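Potager partagé de Grilemell : où nous en sommes

Quel printemps ! 71 familles inscrites et 27 parcelles déjà semées.
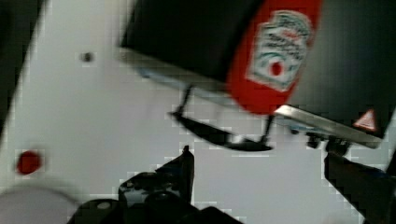 Mpho Lekota a relancé les ateliers de cuisine, et les places partent vite.

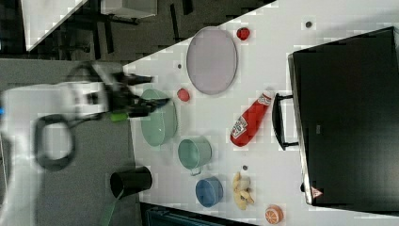
Les ateliers enfants démarrent en septembre. On y apprendra à dresser une table : un bol vert pâle, une grande assiette ovale, et chacun compose son repas ! 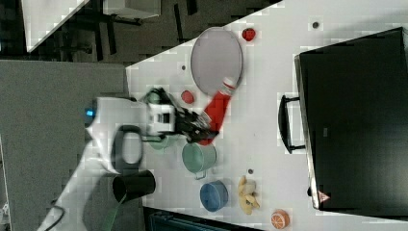 Bouteille rouge à bouchon blanc

Le compost avance bien.

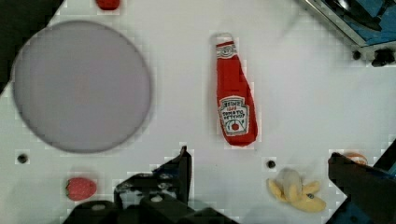
Budget

Reste 133 euros.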